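Filed under: Home & Workshop > Hinges and Fittings > Long-term reviews

Kulline soft-close hinge, fitted to kitchen doors

The Kulline is a concealed cup hinge with the damper built into the arm. I bought two boxes from Dindgate to replace unsprung hinges that had started to let the doors drop. It takes a standard 35 mm cup hole, so in most kitchens no new boring is needed. The mounting plates are sold with the hinges, which not every maker does.

Adjustment is by three screws: side to side, depth and height. The height screw works on a cam and moves the door 2 mm each way. The other two are plain threads and hold their setting better. Solid or heavily panelled doors need more care than flat ones, as the weight varies a good deal between doors of the same size.

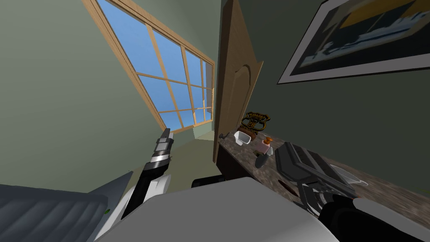 Fitting

Old plates come off with a cross-head driver. The Kulline plate uses the same pair of screw holes, though on one cabinet the old holes had worn and I plugged them with glued dowel before drilling again. Allow the glue a night. The arm clips on at the front first, then the back is pressed down until it clicks. Releasing it takes one finger on the rear catch.

The printed guide is poor. It shows the damper switch in the wrong position for light doors, and the torque advice is missing from the English page. Set the driver clutch low and finish by hand.

Cookies help us remember your settings. Accept all | Manage choices

Arched panels raise one point worth checking before ordering. On routed doors the groove can come close to the hinge side, and a cup bored too near it leaves thin material. Measure from the groove to the edge of the cup, on the back face, before committing to a drill.

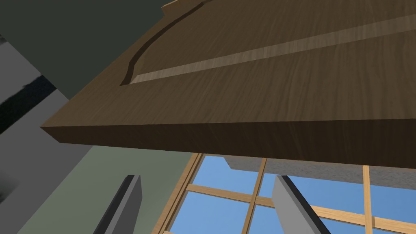
Issue 39 — page 13

In use, the damper takes over in the last part of the swing and brings the door in without a knock. On the narrow doors it is slow with both dampers active, so I switched one off. Wide doors need both. I kept a tally on the busiest door and stopped at 886 closings, by which point the side adjustment had not moved. The height cam had slipped slightly and needed one correction.

The Grolto equivalent has a smoother action but a bulkier arm, and it fouls a shelf set well forward. For shallow wall units I would still choose the Kulline.
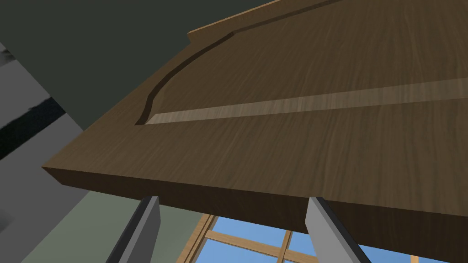

Majumder wrote in to say that the height cam stays put if the plate screws are tightened again after the first week, and that doors over 20 mm thick want the longer cup screws, which Dindgate sells separately under part number 203. I have since retightened mine and will check them again in November.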